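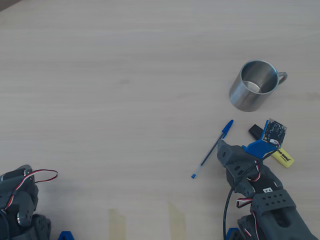
saltbushsue replied on the old thread that the Jurthorpe walk is mostly a food problem, and once your meals are sorted the rest of the packing falls into place. I've been chewing on that all week and now I have more to ask!

First overnight walk, what do I eat and how do I carry it?

posted by wattle_and_daub

Hi all, I'm doing the Jurthorpe to Nollura track in May, the short version, six days with a friend who has done plenty of this sort of thing. I've done loads of day walks but never slept out with everything on my back. I am so keen I've already laid my gear out on the lounge room floor twice.

Pack is a 60 litre one I was given, and with all my food in it the bathroom scales say 13 kg before water. Is that silly? My food at the moment is tins of tuna, a loaf of bread, a block of tasty cheese, apples, muesli, a jar of peanut butter and some of those packet pastas. I drink a LOT of tea and would rather not give it up. We'll have one gas stove and one pot between us. Also, is there anywhere to buy food along the way? The map shows a shop at Carrasco but I can't find any opening hours for it.

Answers

saltbushsue

Oh you are going to have the best time! The stretch along the river on the second afternoon is my favourite bit of walking anywhere, and May is lovely for it, cool nights and hardly any flies.

Right, food. Your weight isn't silly at all but you can bring it down without buying a thing. Leave the tins and the jar at home. Tuna comes in foil pouches now, and peanut butter will go into a small screw-top tub (double bag it, ask me how I know). Swap the bread for wraps, they travel flat and are still good on day five. Keep the cheese! Hard cheese is fine for most of a week in autumn if you wrap it in paper and put it in the middle of your pack away from the sun. Apples are heavy but I always take two for the first day because they taste incredible at the top of the hill.

What I do is bag up each day separately. One bag has brekkie, lunch, dinner and snacks for that day, with the day written on it in marker. You pull out one bag in the morning and you never have to dig. I put milk powder and a spoon of sugar straight in with the muesli, then it only needs cold water.

For dinners the packet pastas are good. Take them out of their boxes or packets if they're bulky and throw in dried peas and some dried mushrooms. Couscous is even better because it only needs boiling water and a lid, so your gas goes further. I add a squeeze of lemon from one of those little bottles and a handful of sultanas and I'd happily eat it at home.

Tea: absolutely do not give it up. A plain metal mug, teabags in a zip bag, done. Carry the used ones out with you. I squash mine and put them in the rubbish bag with everything else.

Snacks you will want more of than you think, especially salty ones. I go through a bag of nuts a day and I'm not a big person.

trackmouse

you can get by with a 35 litre pack if its not too cold. i do

ferrous_kettle

Agree with nearly everything saltbushsue said, except I'd take fewer nuts and more chocolate!

On the shop, I came through Carrasco last spring and it was open in the mornings and shut on Monday. It had long-life milk, noodles, bananas and very good pies. I wouldn't plan a dinner around it but I would plan a pie around it. Ring ahead if you can, hours out there change with the season.

For a longer resupply you'd be looking at Nollura, but that's your finish so no help to you. People walking the whole 226 km post a parcel to themselves at the Jolleck roadhouse. On the short version you don't need to bother.

One more thing on gas. Two people, one hot dinner a night and tea morning and night, I'd carry one large canister and one small. Fill the pot once, make both teas from it, then put the porridge in what's left if you're having any. Do a trial dinner in the backyard with your friend before you go, on the same stove, and time it. It's good fun and you'll find out who forgot the lighter.

wattle_and_daub

Thank you so much, I've just repacked and the tins are back in the cupboard. Couscous test run is tonight. Does the lemon go in before or after the water?

saltbushsue

After! Fluff it first, then lemon.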